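2025-01-29

In by eight. The arm at the Lurside bench had stopped overnight again, same fault as before the break: gripper force out of range, then a hold. Run 1278, nine minutes after Tudur left it going. So another night gone and a short log to show for it.

I cleared the fault and jogged the arm up by hand. The fingers opened and closed fine with nothing between them. Elin wanted to restart right away. I said no, not until we knew why, and she went off to do the labels.

Spent the rest of the morning on the sorting job at slow speed, one item at a time, with my hand near the stop button. Cans gave no trouble. The black roll is where it goes wrong. The plastic is slick and the loose end moves about, so the grip reading drops, the controller squeezes harder to make up for it, and it keeps squeezing until the limit trips. I got it to fault twice before lunch, both times on the roll.
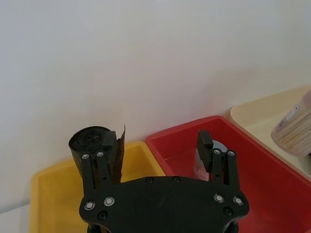
Rang Dilwyn at Pumphrey after lunch and read him the numbers. The force limit in our settings file is 400. He says it should be well under that for soft goods and asked who had changed it. I don't know. The file was last saved in January but there is no name on it. Heledd thinks it came over with the Junik update and was never checked. Could be.

What bothers me more is the hold. When it faults, the fingers stay shut and the arm stays powered. Zarmeena reached in on Monday's run to pull an item free and the arm shifted a little under her hand. She wasn't hurt and she didn't write it up. I asked her to do it today and she did, report 2165. New rule from this afternoon is stop button in before any hand goes past the tape. I put a sign on the post.

Lowered the limit and ran the roll again until four. No faults, but it dropped the thing once, so the new number may be too low. No overnight runs until Dilwyn has looked at the file.

Need to order a second stop button for the far side of the bench. Ask Tudur for the part number.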